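How to Pack Books for a Move Without Wrecking Them (or Your Back)

Skip to: Boxes / Sorting / Packing / Damp / Labels / Unpacking

Quick version, typed between loads. I've moved with a lot of books more than once and made most of the mistakes. 432 books this last time, counted for the insurance form. August, third floor, no elevator.

What you need

Small boxes. Smaller than you think.
Good tape, the wide kind, plus a spare roll
Plain packing paper (no newspaper, the ink comes off on pale covers)
A fat marker
Soft dry cloth, clean paintbrush for dust
Cardboard offcuts

Boxes

Book boxes from a moving supply place are best. I got mine from Barkby, the storage yard out by the highway, flat packed, sold in bundles. Liquor store boxes are fine too if they're clean and the bottom is sound. Push on the bottom with your fist. If it gives, leave it.

No giant boxes. Everyone tries it once. A big box full of hardcovers can't be lifted by one person, and the bottom lets go on the stairs. If you only have big boxes, books in the lower third, pillows or sweaters on top.

Tape the bottom seam twice, then once across the other way. Run the tape a hand's width up the sides. Don't fold the flaps over each other and call it done, that's for empty boxes.

Sorting

Do this a week ahead if you can. I didn't. Go shelf by shelf, not room by room. Four piles:

Keep
Give away
Sell
Not mine (return these before you move, you won't do it after)

Be quick. If you're reading the first page you've stopped sorting. Old travel guides, textbooks, doubles, gone. Check between the pages before anything leaves the house. I've found bus tickets, a paint sample, a check from years back.

Used bookstores usually want to see things in person, so call first and ask what they're taking. Skonis takes paperbacks by the bag but no encyclopedias. No one wants encyclopedias.

Cleaning

Dust before you pack, otherwise you're just moving dust. Hold the book shut tight and brush along the top edge, away from the spine. Dry cloth for the covers. No water, no sprays. Leather gets the dry cloth and nothing else.

Packing the box

Line the bottom with crumpled paper. Then pick one way and stick to it:

1. Standing up, spines against the side of the box, same as on a shelf. Good for hardcovers. Snug but not jammed, you should be able to slide a finger in.

2. Flat, in stacks, biggest at the bottom. Good for paperbacks and anything large or floppy. Art books always go flat.

3. Spine down, page edges up. OK for paperbacks if you have an odd gap to fill.

Never page edges down with the spine on top. The pages sag and pull away from the binding, and that's the one kind of damage you can't really undo at home.

Keep sizes together. A tiny book next to a huge one leaves the big one nothing to lean on and it warps. Fill gaps with paper. Shake the box a little. If you hear sliding, more paper.

Fill to just under the top, then paper, then close. The flaps should meet flat with no bulge. Lift it before you tape it. If you make a noise lifting it, take some out.

Small and old books

Little ones get lost or crushed so they get they're own box. Pocket dictionaries, prayer books, diaries, those tiny gift editions with the gold on the cover. Wrap each one in paper, gold stamping rubs off faster than you'd expect. A shoebox works great, then the shoebox goes inside a bigger box.

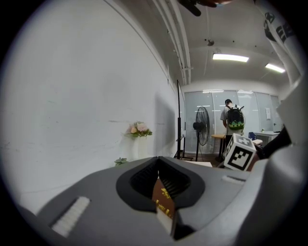

Anything worth real money, or that you'd cry over, rides with you in the car. Wrap in clean paper, then cardboard front and back, then a loop of string. Not rubber bands, they bite into the edges. Not plastic wrap either, it holds damp in.

If there's a loose cover, don't tape it. Tie it with flat cotton ribbon and deal with it later.

Damp

If the books go into storage, even for 2 weeks, get the boxes off the floor. Pallet, planks, an old door, whatever. Leave a gap between boxes and the outside wall. No basements, no garages if you can help it. Mine sat in the Ondrejka building in unit 1489, top floor, dry as toast, and came out fine.

Don't pack a book that feels cool and limp. Stand it up, fan it open, give it a day in a room with moving air. Musty ones get a separate box, always, the smell spreads.

Labels

Write on two sides and the top. Side is what you'll see when they're stacked. Room, shelf, and the word BOOKS in large letters so whoever grabs it knows to bend there knees. I also number them and keep a list on my phone: box number, what shelf it came from. Takes a minute per box.

Loading

Book boxes go in first, on the floor of the truck, up against the front wall. Spread them side to side. No more than three high. Mevitz, the truck place I used, charged 200 for the day with a dolly thrown in. Get the dolly.

Unpacking

Set up the bookcases first and fix them to the wall before anything goes on. Heavy stuff on the bottom shelves. Let the boxes sit closed for a day if they came out of a cold truck into a warm room.

Open the box of small books last, when you have a clear shelf for them. Flatten the boxes as you go and pass them on. Mine were gone off the curb by 7 pm.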